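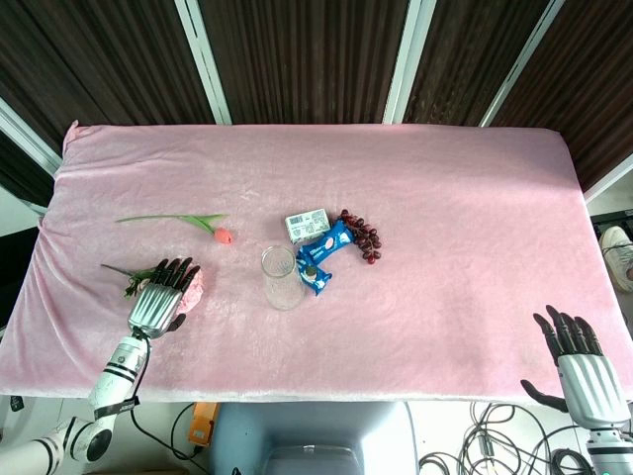 Our flower table is back! I'm Darius Sandu, and from March the Wemmont studio will be running its Wutix flower evenings again, with 70 places to start with and more to come if you lot fill them as fast as I hope. I've wanted to do a class for people who think they can't arrange flowers – I was one of them, and my first attempt leaned so badly my sister propped it up with a cereal box. We work small, with a few stems and something plain to stand them in. A pink tulip, a ruffled pink flower and a clear glass tumbler on a pale pink plush cloth will do nicely, and yes, the cloth can be as wrinkled as you like.

The evenings last 2 hours and cost the same as they did before the break. You pick your stems when you come in, you get a glass to practice with, and then we all just have a go. I'll show you how I trim a tulip (shorter than you think, then a little shorter again) and how to stop it flopping over the rim by lunchtime the next day. After that I mostly wander and chat, and I'm very happy to be called over for a second opinion on a leaf.

There are three evenings on the calendar so far. The first is all pink, my favorite by a mile. The second is for table flowers, low enough that you can still see who you're eating with. The third is for single stems, and I know that sounds like cheating, but wait until you've spent ten minutes turning one tulip round and round in a tumbler!

We're in the old Ziltard building on Dwivedi Lane, up the side stairs, second door. Parking is free after six – use the back lot, the front one belongs to the dentist. Tea and cookies are included. Bring an apron if you're fussy about your sleeves and a bag or a tall box for getting your flowers home.

Booking opens on February 20, 2021, at the studio desk or by phone. Groups of up to 3 can book together and share a table, so bring your mom, bring a neighbor. If you write for a local paper or a newsletter and would like to come along and try it, just ask for me at the desk and I'll save you a seat and some decent stems.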